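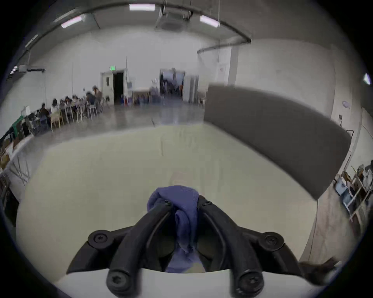 Cleaning the filter and brush of a canister vacuum

I keep these notes for my own apartment in Ukorville and for my sister's house, where there are two dogs and much more hair. The vacuum is an ordinary canister with a washable filter. If yours uses paper bags, skip the part about the bin.

Updated 2026-09-03

Before you start

Pull the plug out of the wall. Switching off with the foot button is not enough, as it is easy to step on it again while you are holding the brush. Put an old newspaper on the floor. You will need small scissors, a dry paintbrush, a bowl and a coin for the screws on the floor head.

The bin

Empty it outside if you can. Hold it deep in the trash bag before you open the bottom, and wait a little until the dust goes down. I wash my bin with water and one drop of dish soap, but only in June and again before winter. Other times a dry paintbrush is enough. Do not use hot water, the plastic becomes cloudy and the lid will not close so well after.

The filter

Tap it on the edge of the trash can first. Then rinse from the clean side to the dirty side, so the water pushes the dust out the same way it came in. Squeeze the foam, do not twist it. My first filter was torn because I twisted it like a floor cloth.

Leave it to dry for a full day, longer if the weather is humid. Please do not put it on the radiator. A damp filter makes a bad smell in the whole room, and it is hard to remove this smell later. I bought a second filter at Sirkum and now I change between the two, so I do not have to wait for cleaning.

The brush roll

Turn the floor head over and open the screws. Cut the hair along the roll, in the line between the bristles, and pull it off in pieces. Look also at both ends, where the hair goes under the caps. This is the place that stops the roll from turning.
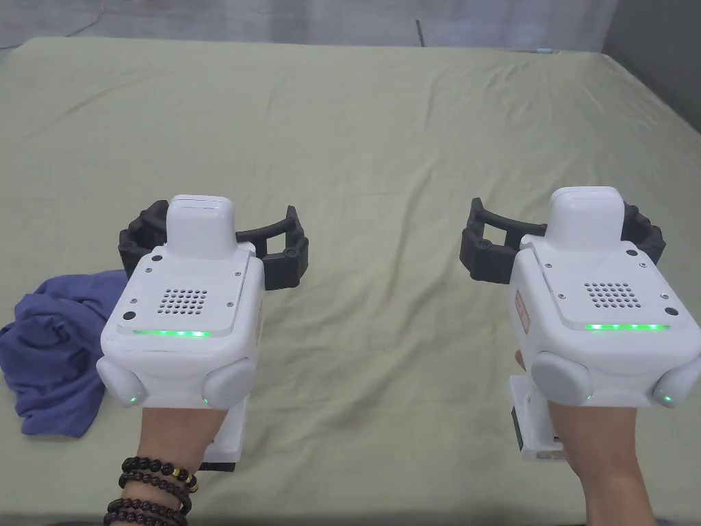
After the hair is out, turn the roll by hand. It should move easily and make almost no sound. If it is still heavy, the bearing is probably finished and you need a new roll. I looked for this part in three shops and found it only at Moges, where I had to order it and wait.

The hose

Drop a coin in one end and listen if it comes out of the other. If it does not, there is a blockage. A broom handle with a rag on the end helps for the straight tube, but for the soft hose use only your hands and press along it, or you can make a hole.

How often

In my apartment, every 40 days for the filter and the brush. In the house with the dogs, the brush every week. Write the date on a piece of tape inside the lid, I forget it otherwise.

One more thing about rugs: open the air slide on the handle for the thin ones, so the head does not lift them. For thick rugs close it and go slowly, two times in each direction.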